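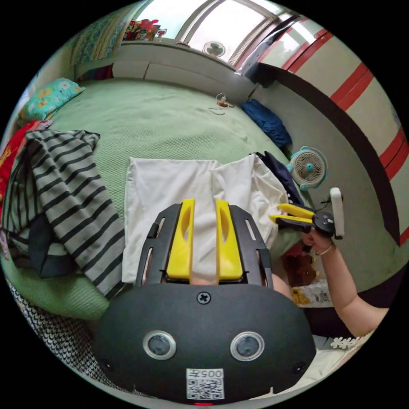 Lauri Ikonen thought we would be lucky to get 2 bags of clothes out of one dorm. Students wear things until they fall apart, was the argument, and whatever is left goes home in a suitcase in May. We wrote that down in the first week and kept it on the wall of our workroom for the whole term, because it was such a good thing to test!

Our project asked a simple question: what happens to clothes that students at Gondbridge stop wearing? We picked Clollen Hall because it has a laundry room everyone has to walk through, and we set up a swap rail right next to the dryers. People could hang up anything clean and take anything they liked. Each hanger had a paper tag asking how long the item had been owned and when it was last worn.

By the end of the term the rail had taken in 76 items from 21 rooms. T-shirts were far ahead of everything else, mostly ones from clubs, fun runs and freshman week. We loved reading the tags. One sweater had been owned for six years and worn twice. Another tag just said "my sister hates this," and the sweater was gone by dinner.

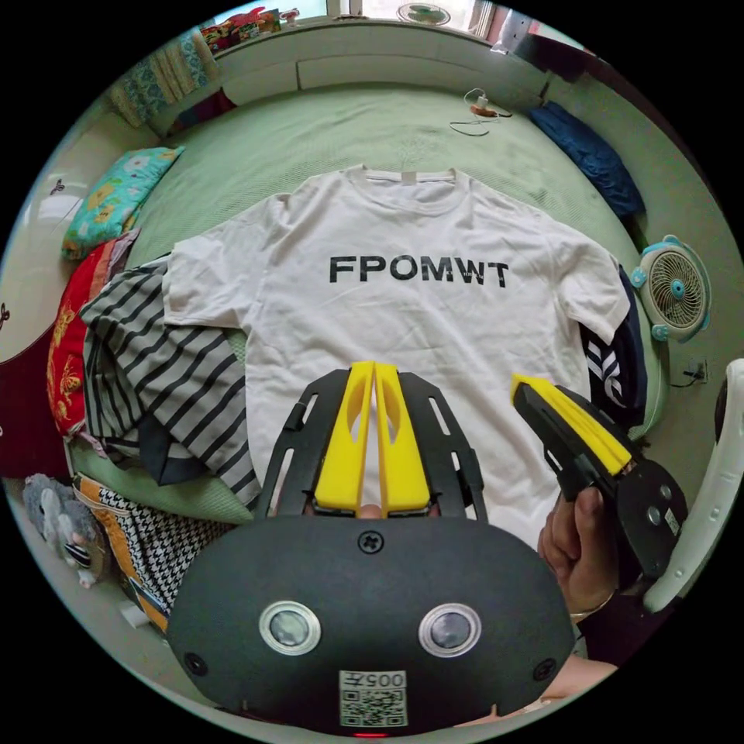 The second part was weighing. We borrowed a hanging scale from the Pamthorpe thrift store, which also let us spend an afternoon in its sorting room (so much fun, and much dustier than we expected). Cotton tops weigh less than you would guess, and a single pair of jeans can outweigh three of them. That changed how we drew our charts. Counting items made T-shirts look like the whole story, but by weight the denim and the hoodies took over.

We also sent a short survey to the 1,245 students living on campus. The answers were thinner than we wanted, and we know that people who care about clothes are more likely to fill in a form about clothes. Still, the same reason kept coming back: people held on to things they never wore because they didn't know where to take them.

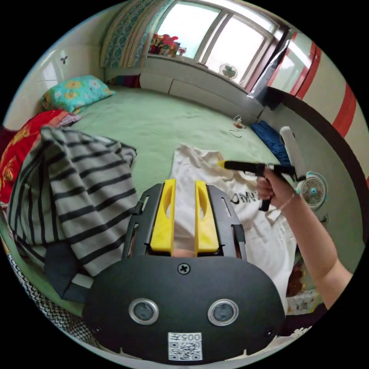 Distance matters a lot here. The Pamthorpe store is a bus ride away and closes at 4 p.m., right when most labs let out. The rail was on the way to the dryers, and it was open all night.

If we did this again we would put the rail up in September, when people unpack and find out they brought too much. We would also use thicker tags, as the paper ones curled up in the laundry room steam and a few were hard to read. Clollen Hall has asked to keep the rail, and we are leaving the leftover hangers with it.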